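Change the pads before they look bad

I have an opinion about finger pads, and I've bored everyone at Prudard with it, so now it's your turn. I think most of us leave them on far too long! We'll fuss over calibration for a whole afternoon and then go back to work with pads that should have been in the trash last August.

My rule on the Fang grippers is a fresh pair every 1,975 grasps, no matter how good they look. Urs Kofler thinks that's wasteful (he goes by feel, and he's been doing this longer than I have, so fine). But feel drifts. You squeeze a little harder each day, the pad goes flat in the middle, and you've taught yourself a bad habit without noticing. 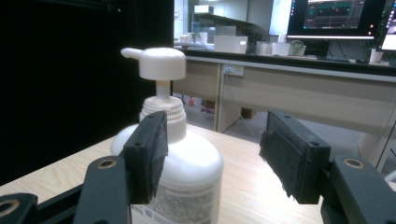 The swap itself takes me 19 minutes for both fingers, and most of that is scraping off old glue. Please scrape it off! A new pad stuck on top of old glue sits crooked, and then you'll chase a fault that looks like a loose screw. I lost three days to exactly that at Zerkbridge, tightening everything I could reach.

And do both fingers together, even if one still seems okay. Rocío Inga tried changing just the worn side for a while to save felt, and she ended up with bottles twisting in her grip. She's back to pairs now, and I was only a little smug about it.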